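Kitchen Help > Cooking Methods > Breakfast and Brunch

Recipes Techniques Equipment Ask the Community Sign In

This site uses cookies to remember your preferences. By continuing, you accept our cookie policy.

Holding scrambled eggs for a group breakfast

Posted by Gualtiero Sanna, 7th January

I am responsible for a breakfast at the Tornbridge hall, where 104 guests are expected. The menu calls for scrambled eggs, toast and stewed fruit. The kitchen has two ranges and one warming cabinet. In July we served the same dish, and the eggs turned gray and watery before the second seating. I would appreciate guidance on the number of eggs to order and on the correct way to hold them. 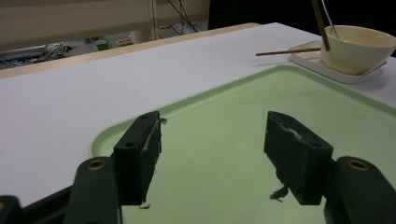
Photo credit: Gisalach Community Kitchen

Reply from Sellico

For scrambled eggs as the main dish, allow two large eggs per guest. Your order would therefore be 208, and I would purchase 228 to cover breakage and second helpings. Cook in batches of no more than three dozen. Larger batches set on the bottom of the pan while the top remains liquid.

The gray color is a reaction between the yolk and the white under long heat. It is harmless, but guests do not care for it. A small amount of lemon juice stirred into the raw eggs will reduce it. Remove each batch from the range while it is still glossy - it will continue to set in the serving pan. A few spoonfuls of plain white sauce folded in at the end will hold the moisture.

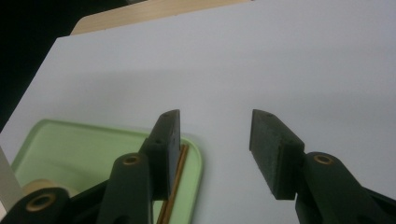 Set the warming cabinet so that the eggs remain at 140 degrees Fahrenheit or slightly above, and check with a probe thermometer. Keep the pans covered. No pan should be held longer than 30 minutes for good texture, so the second seating should have its own batches, started as the first guests leave the tables. Do not add fresh eggs to a pan that has already been on the serving line.

Reply from Leone

We just bake ours. Buttered pans, 350 degrees, stir every few minutes until nearly set. It frees the ranges for the fruit.

Reply from M. Tornbridge

Agreed on the lemon juice. Salt the eggs shortly before cooking and have the toast ready first.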